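How does a robot hand grab a bowl?

At the Grube shared workshop we build Pultar, a grabber you hold in your own hand. Two fingers, ribbed pads. Squeeze and they pinch!
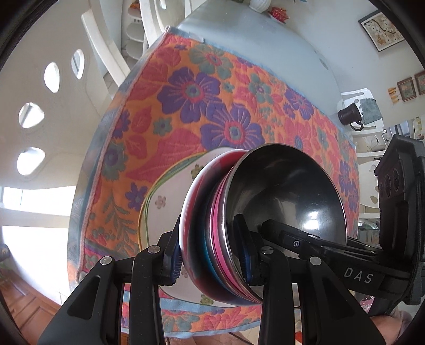
Try it: plates and bowls

Plates are flat, so teh fingers need an edge. Start slow. Take 30 tries, then swap hands.

Got a bowl with a thin rim? Good one to practise on.

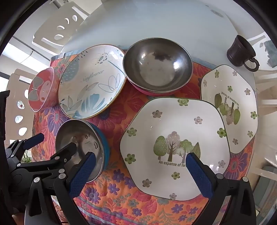 Plundbridge, May

New pads glued on. Let them sit 60 minutes. More next time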